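Teaching the planner to change its mind: a conversation with Urszula Olszewski

Urszula Olszewski makes the tea before she will talk about software. It is a rule of the house, she says, and the house in this case is the upstairs floor of Lunow, where she has led the planning team for four years. There is a long table with a bread board on it, a kettle that takes its time, and a whiteboard so covered in arrows that someone has written "please stop" in one corner. I had come to ask her about Skumari, the task planner her team has been building for two-handed robots, and I left with two pages of notes about kettles and rather more about how a program decides what to do next.

She came to it sideways. Her first job was writing timetabling software for a ferry company, and she still talks about planning as though boats were involved. "A timetable is a promise," she told me, settling in with both hands round her mug. "You say the boat leaves at ten past. And then there's fog, and the promise is rubbish, and what matters is how gracefully you make a new one. I spent years on the making-a-new-one part and I loved it. When I moved to robots I thought, oh lovely, the same problem, but the fog is a sweet potato that rolled."

Skumari sits in the middle of a stack of programs. Below it is a controller, which looks after the joints of the arms and the hands and runs very fast. Above it is whatever has asked for something to be done: a line of text, a button, another program. Skumari takes the request and breaks it into steps, hands each one down to the controller, and watches to see whether the world has moved on in the way it expected. If it hasn't, the plan gets mended, or thrown away and made afresh.

It is that watching that she wanted to talk about, and she talked about it for most of an hour.

"People think of a planner as the clever bit that comes up with the list. Pick up this, put it in that. But the list is easy! My nephew could write you the list. The hard bit is knowing where you are in it. Suppose the plan says the potato is in the pot. Well, is it? Is it in the pot, or is it over the pot with a hand still on it? Those are different places to be in the plan, and if you muddle them up you let go too early or you never let go at all."

The first version of Skumari, she admits cheerfully, muddled them up all the time. It kept a tidy table of facts, each one true or false, and flipped them over as each step reported back. A step would say it had finished, and the planner would believe it. In the early runs a hand would close beside an object, report a grasp, and carry nothing whatever across the table with great care and lay it down. Skumari would then mark the job as done.

"It was so proud of itself," she said. "We had logs and logs of perfect success. Mounir came over with the recordings next to the logs and didn't say a word, he just pressed play."

Mounir is Mounir Nasr, who looks after the perception side, and who joined us halfway through the second pot of tea. He is the quieter of the two, although once he gets going on the subject of rims he is hard to stop. His part of the system takes the camera images and turns them into the facts that Skumari reasons with: where the tray is and how it is turned, whether there is anything on it, which container is which.

"Rims are a nightmare," he said. "I mean that kindly. If I look down into a pot from an angle, the thing in the pot and the thing behind the pot can be very near each other in the image. So to say 'inside', I need to know where the rim is, and the floor of the pot, and then some hand comes in and covers half of it. The moment you most want to see is the moment there's a great big hand in the way."

What they did about it took most of a winter. They stopped asking perception for yes or no and let it say how sure it was, and they gave Skumari a way of putting up with not being sure. A fact in the planner now has a strength, which fades if nothing has been seen to back it up. When the hand covers the potato, the planner goes on believing in the potato for a while, a little less firmly with each moment, and if the belief drops too low before the hand moves away it will ask for a look before it goes any further. They call this "peeking" and it has its own small section of the code, written by Urszula on a train.

"I wanted to call it something dignified," she said. "But everyone was already saying peek. You'd hear it across the office, it's peeking again, why is it peeking. So there's a function called peek and I've made my peace with it."

Too much peeking was the next trouble. With the fading set too quick, the arm would stop every little while to check on something it had only just seen, and a simple move from tray to pot took an age. With the fading set too slow they were back to carrying nothing with great care. They tried choosing the numbers by hand and gave up, and now the rate is learned from recorded runs, one for each kind of fact. A tray is allowed to stay believed in for a long time, as trays on the whole stay where they are put. Something held between fingers is doubted much sooner.

I asked why so much of this is worked out in simulation, when Lunow has real arms downstairs (I had walked past them on the way in, and very handsome they are). Mounir answered before I had quite finished asking. In simulation, he explained, the true state of everything is there to be read. The simulator knows exactly where the potato is. So the team can run perception on the rendered images, let Skumari believe whatever it believes, and afterwards hold those beliefs up against the truth, moment by moment.

"On the real table I have to sit and label it myself, and I get bored, and I get it wrong," he said. "I've argued with my own labels. I've looked at one from before lunch and thought, who did this?"

The tool they use for the comparison is called Faviner, and it deserves more attention than it gets. It began as a script of Mounir's for stepping through a run, and has grown into a sort of reading desk. On one side are the camera views, and on the other is the plan, with the current step marked and every fact drawn as a bar that grows and shrinks as the planner's confidence comes and goes. A second, thinner bar shows the truth. Where the two part company the tool puts a tick in the margin, and most of the team's mornings are spent going from tick to tick.

Urszula opened a run for me from the kitchen set, which they use a good deal. It has two arms with black hands, a blue tray, a grey pot and a sweet potato that has to be got from one to the other. She is very fond of it. It sounds like nothing, she said, and you could do it yourself while talking on the telephone, but it has nearly everything in it that made the first Skumari fall over: something to be picked up, something to be put inside something else, and a second arm that has to be thought about even when it has no part in the job.

That last one I had not considered. "Oh, the idle arm!" she said, and put down her mug. "The idle arm is my favourite. It's got no step of its own, so the old planner simply forgot it existed. It would be left wherever it was, and then the busy arm would want to come through that bit of space, and there'd be the other one, like somebody standing in a doorway. Now waiting is a proper step. You can be told to wait, you can be told where to wait, and the planner can reason about you while you do it."

It also means the planner can choose which arm should do the work at all. For this it asks a separate library, El Fassi, which answers questions about reach: can this hand get to that place, and come away again, without its elbow going somewhere silly? El Fassi used to be asked once, at the start. Now it is asked again every time the plan is mended, and the work can pass from one arm to the other in the middle of a job if that turns out easier. Getting the two programs to talk to each other quickly enough was, by both accounts, the dullest part of the project and the part that made the most difference. Mounir spent most of June on it and has not, he says, quite forgiven June.

We went from tick to tick for a while. What struck me was how they read the pictures. I was looking at the potato. Urszula was looking at the bar beside it, and she would murmur at it, "go on, go on, you know this one", like somebody watching a child at a school play. Mounir looked mostly at the pot. 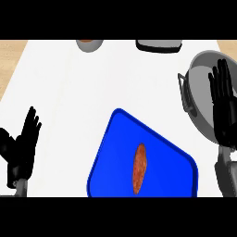
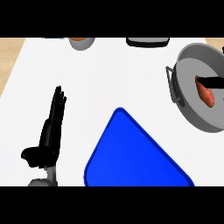

Two views of the kitchen set in simulation. In the first the sweet potato is on the blue tray; in the second it is in the grey pot and the tray is empty.

There are things it still does badly. Skumari is poor at anything that has to be done by both hands together, like lifting a wide tray level, and for now such moves are written as one big step that the planner cannot see inside. If that step goes wrong halfway, all it can do is start again. Urszula would like to open it up. She has a drawing of how that might work, which she fetched to show me and then turned upside down, and then turned back.

Mounir's wish is more modest. He would like the planner to tell him what it wants to know. At present a peek is only a peek: the camera looks, and perception reports everything it can find, whether or not anybody needs it. "If it's only worried about the pot, let it say so," he said. "I can spend all my effort on the pot. I'd like to be asked a proper question for once."

"He'd like a question about rims," said Urszula, and got up to see about the kettle.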